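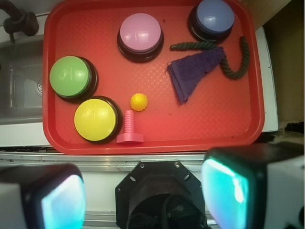 A tray set out with push buttons, small toy pieces, rope and cloth, from the wrist camera.

About Imelard

Imelard records manipulation demonstrations and prepares them for teams that train robot policies. An operator performs a task through the arm, either by leading it by hand or by driving it from a remote station, and the joint positions, gripper width and camera streams are logged together. Customers receive the recordings in a common format, with a task label and a pass or fail mark on each one.

The company was started by Ngozi Danladi and Wael Gaber, who had worked together on calibration tools for industrial arms. Ngozi runs operations and operator training. Wael is responsible for the recording software, Wukance, and for the time alignment between the arm controller and the cameras. The company now employs 15 people at a single site.

How we record

Each task begins as a written sheet. The sheet names the objects, the start condition, the end condition and the faults that void a recording. The operator reads it, makes practice runs and then starts logging. A run is stopped and discarded if the arm enters a protective stop, if a camera stream drops, or if the end condition isn't met inside the time limit.

Hand guiding is used for short motions where contact direction matters, such as seating a part or pressing a switch. Remote control is used for most pick and place work, with a leader arm that the operator moves at the station. The two methods produce different velocity profiles - hand-guided runs tend to be slower near contact - so the method is stored with every recording and the two are never merged in a delivery without the customer's agreement.

Layouts are changed between runs according to the task sheet. Positions, orientations and the mix of objects all vary. Hard and soft items are often placed together, as rope and cloth give a policy less regular shapes to deal with than molded plastic.

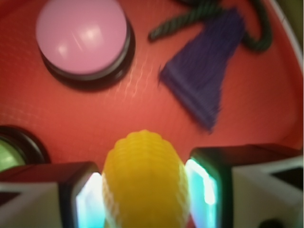 Gripper closed on a yellow ribbed piece. Wrist view.

Review

Every recording is watched at full length by a reviewer who did not operate the run. Reviewers check the grasp, the release and the label, and they mark the frames where contact begins and ends. Motion blur in the wrist view is accepted if the contact frames can still be placed. Disputed labels go to Ngozi, whose decision is entered in the log with a short note.

Our current library, Okeke, covers 142 tabletop tasks. A smaller set named Gakham holds 673 recordings of failed grasps, kept with their fault codes for customers working on recovery behavior. Both are revised 2 times a year, and withdrawn recordings are listed in the release notes.

Working with us

Customers may license an existing set or commission a new one. For commissioned work we ask for the arm model, the gripper, the camera mounting and a draft task sheet. We record a short trial batch first and send it for checking before the full run is scheduled. Objects supplied by the customer are returned when the job closes.

Operators are trained in house. New staff spend their first weeks on review before they take a station, and they qualify separately for hand guiding and for remote control.

Contact | Terms | Copyright Imelard. All rights reserved. | Back to top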